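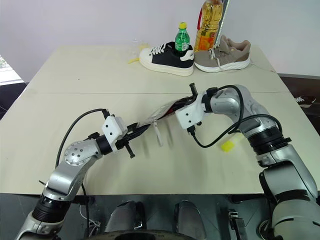 Put the old street names back on the walls

I spent most of November walking Trillau Street with a folder of old rate books under my arm, and I can't remember a happier month. The street has carried its present name for only 60 years. Before that it was Ropewalk Lane, and before that, on the 1850 survey, it was three separate lanes with a pump where they met. I love that pump! It went long ago, but the kerb still bends around the spot.

My argument is a simple one. Every street that has been renamed should carry its older names on the wall too, in smaller letters, under the modern plate. We have the records. Philomena Ní Bhriain has been through the rate books for the whole quarter and matched 105 doorways to the people who paid on them, right down to the chandler at the corner who seems to have paid late every single year.

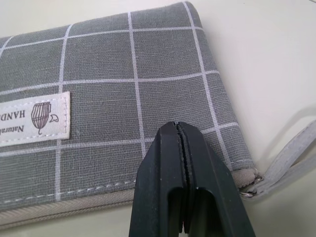

What people say against it

Finbarr Cullinane thinks extra plates would confuse deliveries, and he may be right for a week or two. But visitors already cope with pubs that everyone calls by the name of a landlord long dead - ask for Mac Giolla's and you'll be pointed to a door with something else painted over it. People are good at holding two names for one place.

The other complaint is cost. A small enamel plate was quoted to me at 400 for the full length of Trillau Street, fixing included, and I've seen more than that spent on a single bench.

Start with the one street. Put Ropewalk Lane back up by the bend in the kerb and see who stops to read it. I'd also like a line about the pump, if there's room on the plate.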